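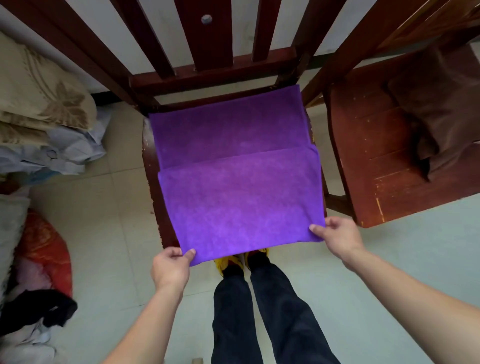
Folding on a chair seat, purple microfiber towel.

Products > Towel Handling > Demonstrations
Search products, manuals, parts Go

The Kidine folding module is the part of the Retau household line that learns cloth work from a person's hands. It is sold as software with a head-worn camera kit, and it runs on any Retau two-arm base. Visitors to the open day in June can watch the hand work first and then the arms.

The hand work is plain towel folding, done on whatever seat or desk is nearby. We use ordinary furniture on purpose – a system that has only known a lab bench tends to lose the edge of the cloth on a worn surface. 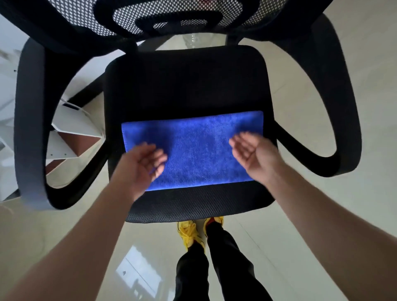
Pilbridge, June

The open day starts with a person folding and smoothing microfiber towels, with the seat of an office chair as one of the work surfaces. A dark mesh seat gives the camera a different background from painted wood, and the module stores the two as separate surface types. Nine surface types come with the standard license. Four more can be added by the customer, each from 30 recorded folds.

After a break, the same tasks are run on the arms. Visitors may bring a towel of their own, up to bath size. Very thin cloth, such as a silk scarf, is outside the range of the current version.

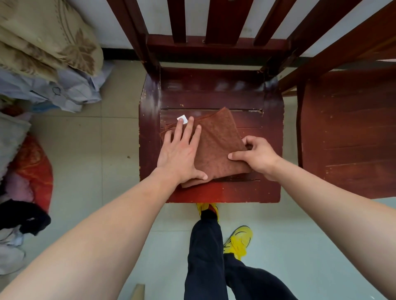
Brown towel, one hand flat and the other at the lower edge.

Holding with one hand and moving the other is handled as a single action in the Kidine software. Earlier versions treated the hands separately and often dragged the towel off square. The Jibrin wrist sensor, sold separately, helps the arms keep an even pull.

Rolled and twisted cloth is the newest group of tasks. It is included in the demonstration but is not yet part of the standard license. 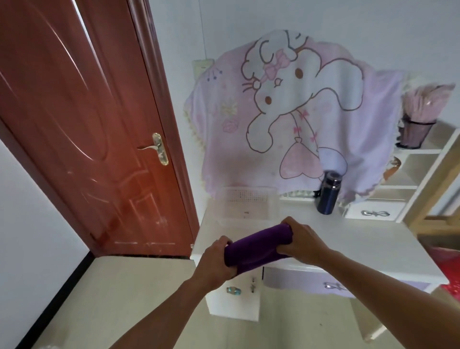 Retau Owner, Pilbridge: Folding has been fine on ours, but twisting is still hit and miss. It lets go of one end too early on thicker towels. Will the update work with the older grippers, or do we need the Jibrin sensor for that too?

The update will run on older grippers without the sensor, at reduced speed. Groups at the open day are limited to 16 people.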